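Open day at the Wudirberg robotics workshop: worth the drive with kids, and what do you get to see?

Asked in Days Out and Local Visits

My two (9 and 13) are robot mad and I just heard that the Wudirberg workshop in Drerkden opens its doors to the public one Wednesday a month. We're 54 miles away, so it's a real trip for us on a school night. Has anyone been? I'd like to know if the robots are doing something while you watch or if it's mostly posters and a talk. Also is it OK for a kid who can't stand still for long? The website has opening hours and a map and that's it.

Answer 1 (marked helpful, 21 votes)

Go! We went in February and I've been boring people with it ever since. It's a working shop, so you walk in and the arms are already at it, and the people running them are happy to talk while they work.

You start in a front room where you sign in and get a sticker, then they take you through in groups. Ours had 19 people in it, which was a bit tight around the first table but fine after that. There are 4 stations. The first is a big arm stacking crates, loud and quick, and the little ones love it. The second was down for repair when we went, so we got a chat about motors instead (better than it sounds, they let the kids turn a gearbox by hand).

Then comes the tidying station, and that's where I'd plant yourself. Everyday stuff on a wooden table, hand tools and clothes and boxes, and a two-fingered gripper working over it. There's a small camera down by the fingers, and you get to see what it sees, which my daughter thought was the best thing in the building.
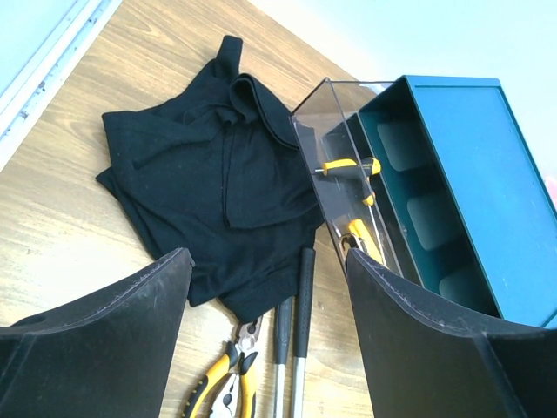
Do you have to book ahead, or can you just turn up?

Book if there are more than two of you. They keep a few walk-in spots for each group, but those had gone by 5:30 on our evening, and a family behind us had to wait for the last tour.

Back to the tidying table, sorry, I got sidetracked. What got me was how much there is to think about with a plain black shirt. A screwdriver is stiff and keeps its shape, so you can plan where to grab it. Cloth flops and bunches up, and a collar can stick up any which way. The woman at the station said see-through boxes are a pain too — the camera gets reflections off the sides and the tools inside look smudgy. I'd never once thought about that, and now I look at every plastic box in my garage differently.

The last station is the one where visitors drive. You get a pair of handles and a few minutes to pick up foam blocks. I dropped every single one. My daughter got three in the bucket and has not let it go.

For your wiggly one: the whole loop took us a little over an hour and you're moving between tables, so I think you'd be fine. Ask to stand at the front for the tidying part, because it's slow and the table is hard to see over grown-up shoulders. Bring a snack, there's only a vending machine.

Answer 2 (6 votes)

Agree with most of that but I'd say it depends on the kid. My nephew wanted fast robots and got fidgety at the slower tables. He perked right up for the driving part. If yours have done the Ayala kit at school they'll get more out of it, the staff use a lot of the same words.

Parking is behind the building, not in front. The front lot belongs to the tile store and they do ticket.

Answer 3 (0 votes)

is this the same place as Drongate? we went there years ago and it was just a guy with slides

Comment on Answer 3: Different place, other side of town. Drongate is talks only as far as I know.

Contact us | Terms | Copyright Days Out and Local Visits, all posts belong to their authors | Back to top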